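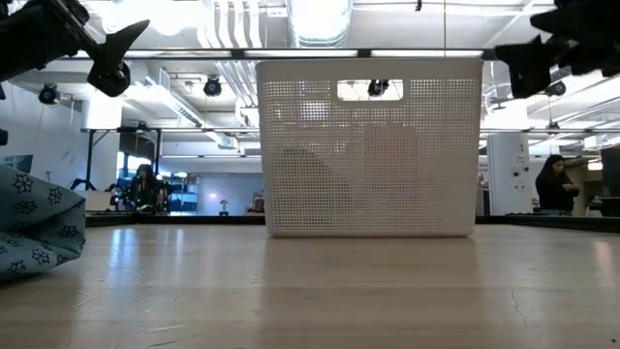 Search this site Enter keywords

The Halar Lending Store: a conversation with Cristóvão Baptista

The Halar store in Skusville lent 3207 household items to residents last year. Its manager, Cristóvão Baptista, told us that 2165 of these went to first-time borrowers. "People come for a drill and return for a tent," he said.

Each household may keep 2 items at a time.
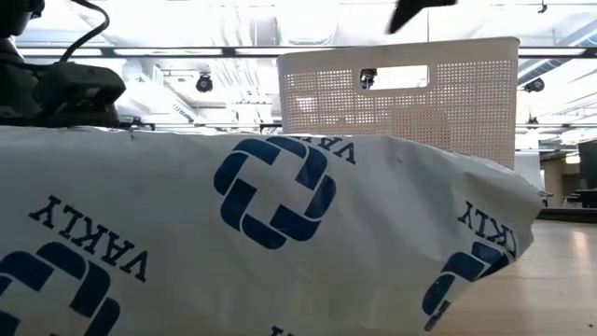 Returns and repairs

Items are accepted back every Wednesday. Mohandas Varma, who oversees repairs, asks members to report faults at the desk. "A missing screw is quickly replaced if we are told of it," he said.
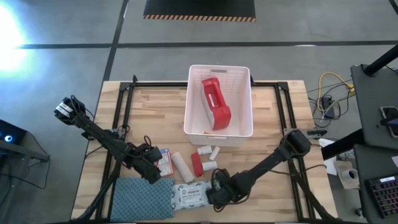

Mr Varma would also like longer opening hours in October, when demand for heaters rises.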